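Tellonville workshop teaches a robot arm to tidy its toys

A robot arm that has spent most of the year in pieces at the Tellonville shared workshop is now being set to work on a problem familiar to any parent: toy blocks left lying about.

The arm, known to members as Cozma, was bought second-hand from a packaging firm in Rukeston that was clearing out its old kit. It came without a manual, and the first 17 evenings went on finding out which cable did what. Samira Majali, who leads the build, describes that period as "character forming, mostly for the fuses".

Cozma's current task is to pick plastic shapes off a maple board one at a time, stars, hearts, cylinders and all, and put each colour in its own tray. A four-year-old can manage this in a minute or two, if bribed. Cozma takes rather longer and can't be bribed, though one member has offered it a biscuit.
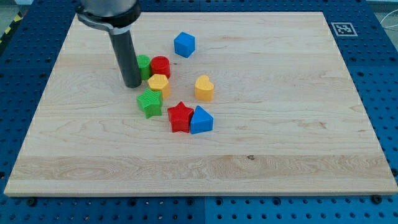 Majali says the heart causes the most arguments. "The cube is a gentleman," she said. "You know where you are with a cube. The heart has opinions." The control software, a home-grown effort called Vallar, has been rewritten twice on its account, and a third version is due in November.

The group has logged 2000 attempted pick-ups so far and wants to reach 3000 before anyone is allowed to suggest a harder job. Making the tea has been suggested anyway - and turned down on the advice of everyone who sits near the arm.

The workshop is open to members until late most evenings. Visitors are welcome to watch from 7pm, with room for 30 if they don't mind standing.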